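4.2 Do speckled finishes change how long tableware is kept?

The claim that speckled tableware stays in use longer than plain tableware is repeated often in trade writing, usually with no source. The reasoning sounds fair enough: small marks and stains are harder to spot on a surface that is already full of dots, so owners put off replacing it. We had doubts about this before we began, and our data did little to remove them.

The household survey in Datholm returned 3,506 forms, of which 2,790 listed at least one serving piece with a known year of purchase. Owners of speckled pieces did report keeping them longer. But they had also paid more for them, and once price is taken into account most of the gap goes away. The Osholm sample, with only 100 households, showed no gap at all. Adamczyk reported a clear effect, but that study asked people how long they expected to keep an item - a different question, and one that people tend to answer generously.

There is also a problem of sorting. Our three coders were asked to mark each piece as plain, speckled or patterned, and they disagreed most over pale colors with fine, dark specks (Figure 3). Two of them called such pieces plain in the first round and speckled in the second. The Clolura color scale, which we used for hue, gives no help with surface marks.

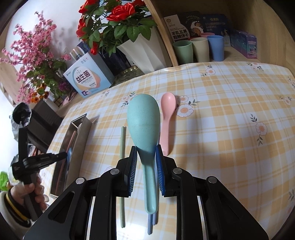
Figure 3. Mint-green serving spoon with fine dark specks; a smaller pink spoon lies to the right.

We therefore report the results for finish with and without the disputed pieces. Leaving them out makes the effect look stronger, and we would warn readers against taking much comfort from that. The pieces left out were mostly cheap ones, so the price problem comes straight back in.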